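How to Budget for a Tabletop Robot Station

Start with the task and work back to the parts list. For a weighing and scooping station, write down what each arm has to reach, what it has to hold, and how much table that takes. Then get quotes. Arūnas Rozīte at Zundilden priced his station at $1,523 per arm, with grippers included and shipping extra.

Put the small items on their own line. A kitchen scale, a measuring spoon, a clear container and a bag of dried beans cost little, but they wear out or go missing, so buy two of each.

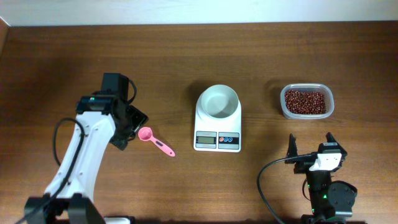

Should I buy spare servos with the first order?

Order 2 per arm. Waiting for a single part can stop work for longer than the part is worth, and combined shipping is cheaper.

Next, plan the cabling and power. Measure from the base of each arm to the outlet and add slack for the full range of motion. Distimport sells cable by length, so measure before you order.

Last, set aside money for the months after setup. Replacement gripper fingers came to $54 in May. Keep the receipts in one folder and review the total after 6 months.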